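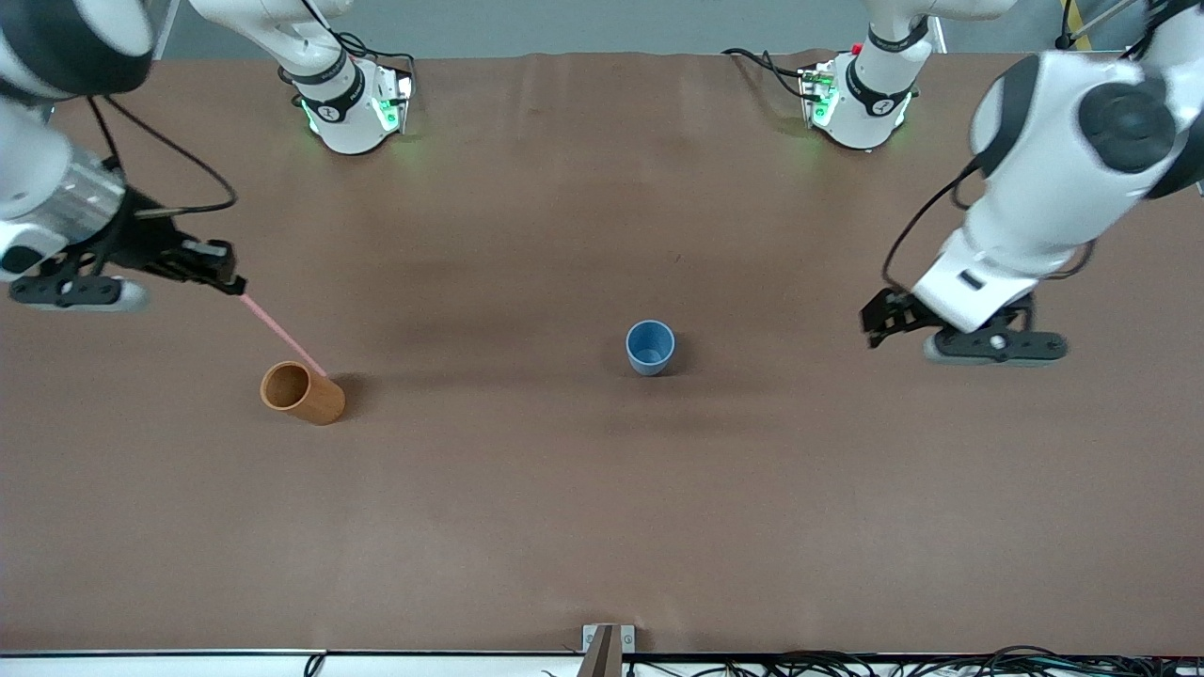 May 2026, Thursday. Cup bench, second session.

Table wiped down, brown top left bare. The plan says blue cup first, wooden cup second, straw last. I still don't see what the order buys us. The Wandholm sheet claims it matters and gives no reason, so I'm writing down that I doubt it.

The orange-brown cup worries me more. On its side with the mouth up and to the left it is an easy target for a straw, and I would not call that a fair test of anything. Upright should be the default, as it is for the blue one. If we want it lying down, we should say so in the plan and pick an angle. "Roughly sideways" is what the plan says now.

Thin pink straw: fine for reaching a rim, less convincing for moving a cup. Would like a stiffer one from Flernska before June. They quoted a pack of 100. We need 8.
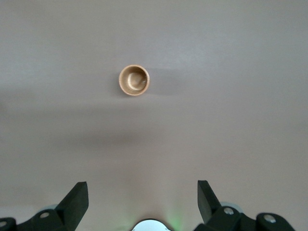

Wooden cup from overhead, empty. Shadow falls to the right.

The inside shines more than I'd like. There's a pale curve at the bottom that could be taken for a bit of liquid if you only glanced at it. Mirnilitz notes call this cup "matte inside." I don't believe whoever wrote that had it under a light.

To do:
- ask for a second wooden cup with a dull inside
- try 10 placements, table center only, before anyone moves to the corners
- lamp on the left: lower it or leave it, but stop changing it between sessions

Amini table cloth still not tried. Not in a hurry.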